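Search this site
Search articles, reports, topics
Go

Table clearing still the slow job in Rostbridge chore trial

8th May
14 shares | 4 comments

A trial of robot arms on household and shop-floor chores has found that the machines can now handle single objects on a clear table with few errors, but slow down sharply when the objects touch, overlap or sit on top of one another. The results were released by Rostbridge, the test house that ran the work at its Billton site.

The trial covered table clearing, shelf facing, towel folding and the sorting of mixed small parts into bins. Each chore was broken into short attempts with a fixed start and a fixed finish. An attempt counted as complete only if the arm reached the finish without a person touching the objects, the arm or the controls. Partial results were logged but did not count toward the completion figure.

In all, 2602 attempts were logged across the four chores. Of these, 1000 were table clearing, the largest share, chosen because the test house considers it the closest thing to a common household job that can be repeated under the same conditions. The arm had to remove food items from plates, put them in a container, and then stack the plates at one side of the table.

Of the 1000 table-clearing attempts, 206 failed. The report sorts the failures by the step at which they happened. The largest group came at plate pickup, where a finger has to get under or over a rim that sits only a short distance above the table. The second largest came at food pickup from a plate, mostly where the approach path crossed a second plate. Failures at the stacking step were the smallest group, which the authors say reflects the fact that attempts which got that far had already passed the harder steps.

Two-finger grippers were used throughout. The report gives two reasons: they are cheap to replace, and the software under test had been trained on them. Suction tools were ruled out at the planning stage because they would have made the plate step much easier and the towel step close to impossible, and the aim was to run all four chores with one tool.

Grasping an elongated object on a plate is treated in the report as a separate problem from grasping it on a bare table. On a bare table the fingers can come down on both sides and close until they meet resistance. On a plate, the rim limits how low the fingers can go at a shallow angle, and contact with the rim can shift the plate before the object is held. A curved object adds a further choice, as a grip near one end lets the other end swing when the arm lifts.

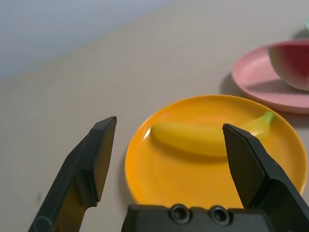 Gripper fingers open over a banana on a yellow-orange plate, with a slice of watermelon on a pink plate farther back.

The camera near the gripper is the main source of information for the software during the last part of each approach. This has a known cost. As the fingers close in, they hide part of the object they are about to hold, and the view of the contact point is worst at the moment it matters most. The report recommends a second, fixed camera for any job involving plates, and notes that adding one in a follow-up run in March reduced failed plate pickups. It does not give a figure for the reduction, on the grounds that the follow-up run was too short.

Speed remains the main gap. The report compares the arm with a person doing the same task at an unhurried pace and finds the person faster on every chore. The difference was smallest for sorting small parts and largest for towel folding, where the arm often spread the towel several times before making the first fold. For table clearing, most of the lost time was spent between actions – the arm paused over the table while the software settled on the next object – and not in the movements themselves.

Shelf facing, the shop-floor chore in which products are pulled to the front edge of a shelf, gave better results. Packages of regular shape were moved with few failures. Bags and pouches were less reliable, and the arm had trouble judging when a soft package had been pulled far enough. Lorkby, which supplied the shelving and would be a likely buyer of such a system for its stores, said in a statement that it had no plans to install arms in customer areas and would look first at back-room sorting.

The software was supplied by Seixas. Its statement said that the completion figures were in line with its own tests, and that a version due later this year would plan several objects ahead instead of one at a time. The company expects this to cut the pauses. The test house has not yet tested that version.

The report is cautious about what the figures mean for homes. Lighting was even and constant, the tables were plain, and the plates were empty apart from the items to be removed. No liquids were used. No attempt involved glassware or knives. The authors write that a completion figure obtained under these conditions should be read as an upper limit, and that a real kitchen table after a meal would contain several features left out of the trial on purpose.

Recovery was also limited. When an object slipped during a lift and landed within reach, the arm tried again and often succeeded. When it rolled off the table or came to rest against the base of the arm, the attempt ended. The report suggests that recovery should be scored as its own measure in future work, because a machine that fails often but recovers unaided may be more useful than one that fails seldom and then needs a person to reset it.

On cost, the report says little. It notes that the arm needed a check of the finger pads at the start of each session and that pads were changed when they no longer held a test block. Labor for these checks was not included in the timing. Power use was recorded and will be published separately.

The test house plans a second round with worn tableware, mixed cutlery and tables that have not been wiped. Towel folding will be kept but with a fixed time limit. The rules for scoring an attempt will stay the same so that the two rounds can be compared.

Comments (4)

gearbox_ohm
206 out of 1000 is a failure on one table in five. I would not put that in a break room, let alone a home. What was the split between plate pickup and food pickup? The article says largest and second largest but gives no numbers.

millrace
The part about pauses matches what we see on our packing line. The arm moves quickly enough. It is the waiting between picks that kills the rate. Planning ahead will help until something moves, and then it has to plan again anyway.

T. in Billton
Would like to see them try it with a fork left on the plate.

dry_dock
Agree with the point on recovery. We gave up on a sorting cell that had very good completion numbers because every stop needed someone to walk over and clear it. Per shift it was worse than the old machine.

Reply | Report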